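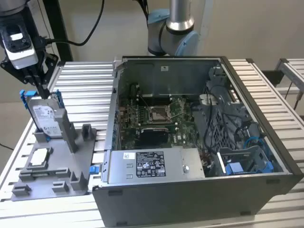
Side panel off, old drive in its blue caddy.

I have been told for years that an old office desktop is the best bargain in computing. Timothée Maillard says it every time I complain about prices, and in January I finally gave in and started reading up. Feb 1, 2021 seems as good a day as any to say I'm still not convinced.

My doubts start with the green board. The CPU socket is empty, so the bargain price is missing the one part that makes it a computer. Add a processor, memory, a new drive and whatever Windows costs this week, and my total came to $176. For over $200 you can get something newer with a warranty. I did the sums twice.

Then there's the "tool-free" business. I'll admit the blue plastic is a good idea. Blue means you can touch it: squeeze the rails, slide the 3.5-inch disk out, done. Fine. But how often does a normal person swap a hard drive? I've done it 2 times in 14 years, and I owned a screwdriver both times. Meanwhile the gray drive cage fills up one whole side of the case, with black cables and blue SATA cables threaded through it, and that's the part I'd be fighting with.

Pongsak Pongsiri, who likes these machines more than I do, wrote to me that the power supply is the thing to check first. He wants me to read the label before I buy any graphics card. Sensible, though I notice that's one more thing to check on a machine that was supposed to be easy.

And would I trust the old disk? With a backup of a backup, maybe. I'd put a cheap SSD in and keep the caddy.

Timothée has promised to send me his parts list. I'll post it with my own prices next to his.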